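Okay, so the thing I picked for my product study is a camper box, and before I get into it I should say that I have never owned a camper and I get carsick. I picked it anyway! The assignment was to take one small-space product, learn how it works, and plan a trip around it as if we were paying customers. Half my class went with tents. I went with the Jovell, a slide-in sleeping box for the back of a regular minivan, made by a little outfit called Gelwood.

The idea is that your van stays a van. You drop the box in behind the front seats, clamp it down at 4 points, and at night the top folds out in sections until it reaches the tailgate. In the morning you fold it back and you've got a bench and a storage bin. Gelwood rents them out of a shop in Hjaltested, so I wrote to them and they let me come by in February, when they're slow, and fold one in and out for as long as I wanted.

My first attempt at setting it up took 8 minutes, and that includes the part where I had a leg on backward. The hinges are the clever bit. They're offset, so when the sections are closed they stack flat and don't leave a gap for your fingers (my one big worry going in). I did it again and again and got a lot smoother. The legs still annoyed me, though. They drop down by their own weight and then you have to reach underneath in the dark corner by the wheel well to lock them, and I can't imagine doing that at 11 at night in the rain.
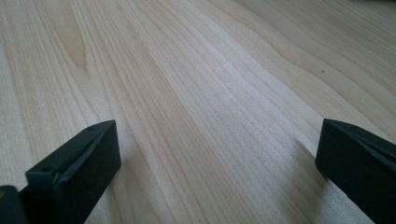
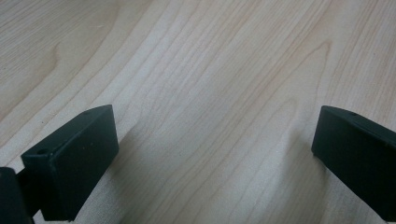 Pale wood, long wavy grain

Student project report, Small Spaces and Travel Design
Written for the spring showcase, second draft

On to the trip, which was the part I was really looking forward to. I planned a loop out to Lurevik and back, 500 miles total, with no single day over 160. That daily limit was my own rule (see above, carsick). Lurevik has a campground right on the water that takes vans without hookups, and it's open all year, so it made a good halfway point. I put two nights there in the plan and one-night stops everywhere else.

Planning it made me notice stuff I'd skipped over in the shop. Like, where do your bags go when the bed is out? The storage bin is under the part you sleep on, so anything you want at night has to come out first, and then it lives on the front seats. Fine for one person. For two people I think you'd be climbing over duffels every time somebody needed a sweater. I drew up three ways to fix it and the one I like best is a soft shelf that hangs off the backs of the front headrests. It folds up to nothing and you could sew it in an afternoon.

I also changed my mind about cooking. My first plan had a little pull-out kitchen at the tailgate, because every van build online has one and they look amazing. Then I listed what I'd really eat on a trip like this, and it was oatmeal, noodles, and sandwiches. One burner and a folding table covers all of that. So the kitchen got cut, and I used the weight I'd saved for a bigger water jug and a decent fan.

Stuff I'd do differently: I should've measured more than one van. Everything in my drawings fits the van they had in the shop, and I have no idea how the headrest shelf would hang in a different model. I'd also want to sleep on the thing for a whole night. I lay down on it for a while and it was comfortable, but I was in a coat and boots with a clipboard on my stomach, so take that for what it's worth.

The shelf pattern is in the back of the binder, along with the route map and my meal list. If anybody sews one before I do, please tell me how the straps held up!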